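June 2021
Posted by Zeeshan Satti

The Linby building in Lenddale held its open day on Tuesday, and I took the afternoon off to see the manipulation room. Most of what follows is about grippers and compliance. If you came for the mobile bases, those were downstairs and I spent very little time with them.

The room was running a pick-and-place demonstration on toy kitchen items. An arm with a two-finger parallel gripper works over a white table. The operator, Kaisu Hirvonen for the session I watched, drives it by hand from a second controller, and each run is recorded for later training. The published target for this phase is 1,000 recorded runs. They had 800 when the doors opened, according to the sheet on the wall, and the open day runs were being counted toward the total if they passed review.

I had read the project notes in April and expected rigid plastic props. Part of the set is plastic, but part of it is soft, and the soft items were the more interesting half of the afternoon. A rigid part gives you a clean contact. The fingers close, the motor current rises, and the controller can stop on a threshold. With felt, the current rises slowly over a long travel, so the same threshold either stops too early and the part slips, or stops late and the part is squeezed out of shape. The ketchup bottle was the item used to explain this, with its keystone label, the 1869 and the vine all copied onto the soft version.

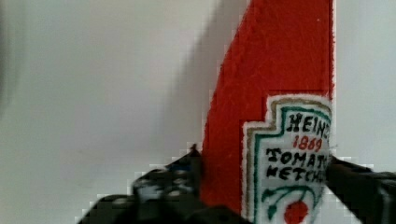
Shahram Karimi disagreed with me on this point and said the threshold was a side issue. In his view a soft part forgives a bad approach angle, so the operators get careless with it, and the carelessness ends up in the recordings. He would rather see the felt items held back until an operator has finished a full set on the hard ones. I don't think the two positions conflict. The force problem belongs to the controller and the angle problem belongs to the person, and both end up in the same file.

On force, the controller at Linby is a plain position loop with a current limit. The limit is set per session. It is not set per object, which surprised me. Kaisu said she compensates by watching the fingertips and letting go of the trigger early, and that after a few weeks she stopped noticing she was doing it. That habit is useful for the training data and bad for anyone who wants to reproduce it, as the early release isn't logged as a separate event. It has to be inferred from the finger position afterward.

The fingers themselves are from Trindent. I asked about pad wear and was told they swap pads every 36 hours of operation, which seems short to me. We get longer out of ours, but we handle coated cartons and very little fabric. Fibers load up the surface of a pad and it loses grip well before it looks worn. If you run textile parts, check the pads with a known weight and ignore the color.

The cameras deserve a paragraph. There is a small one at the wrist and another looking straight down at the table. The wrist view is compressed hard, and the edges of anything dark against the white top break up into blocks. For a person driving the arm this hardly matters. For a model learning from the same stream it may matter more, and I didn't get a clear answer on whether the recorded copy is the same as the streamed copy. Someone was going to find out and email me. I'll add a note when I hear.

The overhead view is better for judging layout. The items are spread out between runs, and the spread is meant to be different every time. A colander is a good test in this position. Its handles are flat, so a parallel gripper has to come in low and level, and the basin gets in the way if the wrist is rotated even slightly wrong. The toaster oven is a different class of problem. It doesn't have to be lifted, but the door handle has to be followed through an arc, and a straight pull will drag the whole unit.

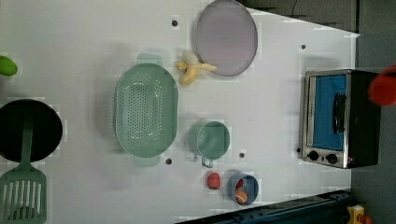

How long does it take to train an operator for this kind of work? Linby allows 10 supervised sessions before a person's runs count toward the total, and an operator who falls below the review standard later goes back to supervised runs.

I was allowed one turn. I asked for the frying pan and was given a piece of toy food, fairly enough. The latency was low enough that I stopped thinking about it, but the depth judgment was poor. Working from the wrist view, I stopped short of the part twice and closed on air. Kaisu's advice was to use the shadow of the fingers on the table as a height reference and to ignore the part until the shadow and the fingertips are close together. It helped on the third attempt. It would help less under flat lighting, and I noted that they keep one lamp well off to the side.

Small parts near large ones are where most of the time goes. A fry lying close to the rim of a plate can be picked only from certain directions. If the fingers straddle it the wrong way, one of them lands on the rim, and the plate moves before the fry does. The sensible approach is to turn the wrist so that the closing direction is parallel to the rim, then come straight down. An operator in a hurry will push the fry clear with one closed finger first. That works, but it puts a push into a recording labeled as a pick, and the reviewer has to decide whether to keep it. 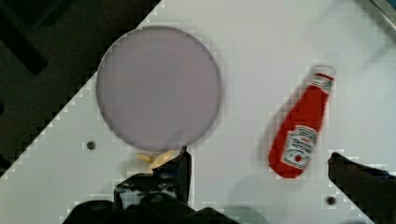 The review rule at Linby is that a push is accepted if the labels say so. Đức Hứa, who wrote the labeling tool, has a field for it. The field was optional until April and is now required, so the older recordings have gaps. They are going back through them by hand. I asked whether the gripper position log could be used to find pushes automatically, given that a closed gripper moving sideways at table height is a fairly distinct signature. Đức had tried it. It catches the deliberate pushes and misses the accidental ones, and the accidental ones are the ones that matter.

I left with two things to try on our own cell at Kontogiannis. The first is logging the release as its own event, which is a small change. The second is moving a lamp. I also have a question out to Trindent about pad material for fabric, and Agnes Baird has asked me to forward the answer when it comes.

The slides from the afternoon talk were not available when I left. The mobile base demonstration had a line down the corridor, so I can't report on it beyond the fact that it was running.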